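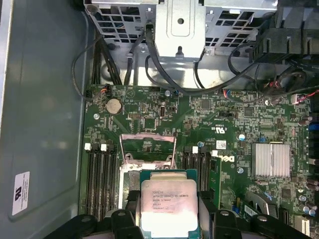

Home News Features Reviews Studios Events

Features > Games industry > Independent studios

Print this article | E-mail this article

A second life for a forgotten puzzle game

NIMDEN — When Lanora went off sale, its players were told that the servers would close in December and that no further versions were planned. The game had been made by a team of three, and two of them had already left the industry.

The rights have since passed to Bretemico, a studio of 13 people which has spent the past year preparing the game for release on current consoles and computers. The new edition will be published in September 2026 and will include every level from the original, together with a chapter that was designed but never finished.

Berhanu Birhane, the studio's director, first played Lanora as a student. He said the decision to acquire it was made on commercial grounds as well as from affection.

"There was a steady flow of letters asking where the game could be bought," he said. "We took the view that a work with that many readers, if I may call them that, ought to be in print."

The purchase proved simpler than the work that followed. The original source files were held on several drives, and the level editor would run only on an operating system that is no longer supported. Geeta Rathore, the lead programmer, was given the task of rebuilding it. Her team transferred the levels one at a time and compared each with a recording of the original.

"Players remember how long a door takes to open," Ms Rathore said. "If it opens sooner, a puzzle that depended upon the delay can no longer be solved as it was meant to be."

The unfinished chapter, known as Alemayehu after the fictional harbour in which it is set, presented a different difficulty. The designer, Gemechu Beyene, had left five notebooks of sketches and a partial script. He agreed to return as a consultant and has approved the final arrangement of the rooms, although he asked that two of the puzzles be left out.

Music for the chapter was written by Selvaraj Bepari and recorded in Nimden over three days. The remainder of the score has been kept as it was, apart from some repairs to the sound files.

A trial version was sent to 2156 registered players in the spring. Vikas Uniyal, who manages testing at the studio, said that most of the faults reported concerned saved games and the size of the text on smaller screens. Both matters have been addressed, and a larger typeface may now be chosen from the opening menu.

Owners of the original will be able to obtain the new edition at a reduced price. Bretemico has not announced whether it intends to make a sequel. Mr Birhane said that any such proposal would first be discussed with Mr Beyene.

Print this article | E-mail this article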